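# Trollmont Portfolio Planner: four months in

I bought the Trollmont planner in the hope that a spreadsheet with a binding would make me a calmer investor. I am still the same investor, with a binder. 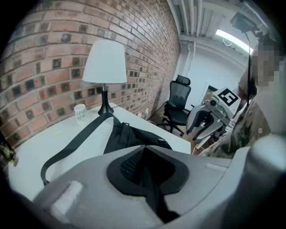

## What you get

Trollmont sells a paper workbook and a matching web page for people who manage their own retirement money. You write down every account, what's in it and why you bought it. The web page does the arithmetic, and the workbook makes you feel bad about the "why you bought it" column. Mine says "Fulvio" in 4 places.

Fulvio Valentini is my brother-in-law, and he likes Disar stock the way other men like boats. Until I filled in page 8 I had no idea that 30 percent of my savings was sitting in one company on his say-so. I'd have guessed ten. The pie chart was very large and very orange.

## What works

The concentration worksheet is the best thing in it. You list your biggest holding, cut its price in half, and carry the damage down through the rest of your plan, year by year, in pencil. It takes an evening. I had read plenty of articles saying the same thing and nodded at all of them, and none of them made me get up and walk around the kitchen.

The tax pages are decent too. They get you to sort your lots by purchase date before selling anything, and they tell you plainly when to go pay somebody. I went and paid Deok-su Yook over at Wilonthorpe, who looked at my worksheet, said "well, you did the hard part," and charged me $400 for the easy part.

## What doesn't

The web page can't import from Cheon, where I keep my IRA, so I type those numbers in by hand. It also logs me out if I stop to think, an odd feature in a planning tool.

The chapter on risk tolerance is a quiz. I came out as a "Steady Navigator" and then, after a bad week in the market, as a "Cautious Gardener." I wouldn't move a dollar based on either one.

And the binder rings don't line up. Pages 8 and up have to be coaxed.

## Would I buy it again?

Yes, grumbling. If you own a few index funds and leave them alone, skip it, you're fine. If you have one big holding you get defensive about at dinner, get the workbook and ignore the web page – the pencil is doing most of the work anyway.

I've sold a third of the Disar so far. The next batch goes in April, and Fulvio has been told.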